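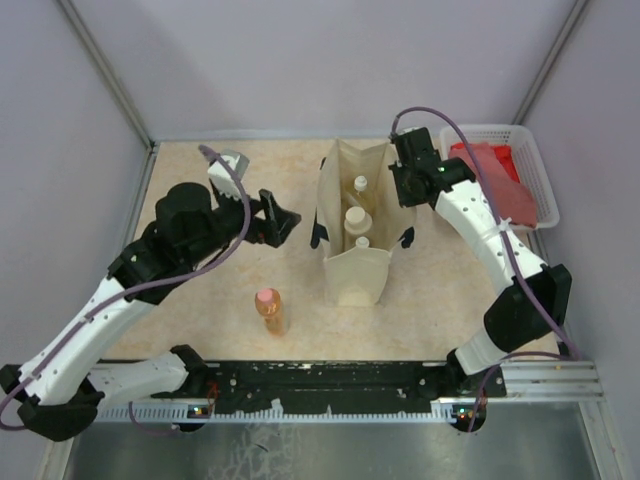
When a robot stops by itself
A fault report for readers aged 8 to 11, by Yamuna Gowda

Packing a bag is a harder job for a robot than it looks. The Karis cell at Elness has two arms. One arm keeps the bag open at the rim. The other picks up bottles and puts them in.

In February the cell stopped in the middle of a job. A message came up on the operator's screen: GRIP FORCE LOW. It means that the fingers are not pressing hard enough to hold a bottle safely.

What is grip force?
Force is a push or a pull. Pick up a full bottle with two fingers and you will feel them squeeze. Squeeze too little and the bottle slips. Squeeze too much and a soft bottle bends. A robot has to be given a number for this. The Karis cell uses a scale on which 100 is the normal squeeze. On the day of the fault it measured 59.

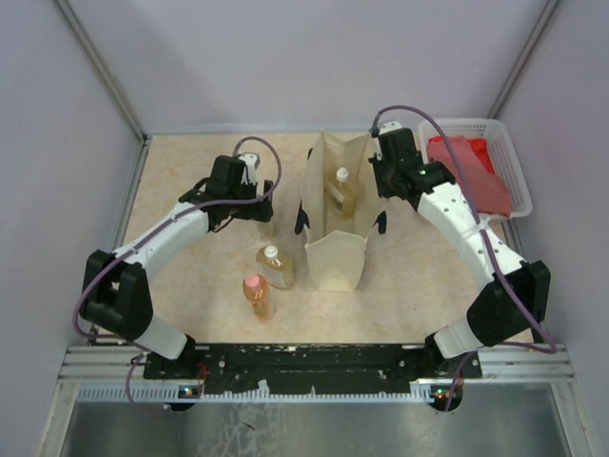
The computer checks the squeeze 108 times before it lets an arm lift. If the number is too low, both arms must stop where they are. This is called a protective stop — the motors hold still and no new movement can begin.

What had gone wrong?
One screw inside the gripper had worked loose. The motor was turning properly, but part of its push was lost before it reached the fingers. An engineer switched off the power, tightened the screw and tested the gripper 199 times with an empty bottle.

The safety rule
Never reach towards a robot that has stopped. It may still have power, and it may start again. Call an adult who is trained to use it, and wait behind the line until the power is off.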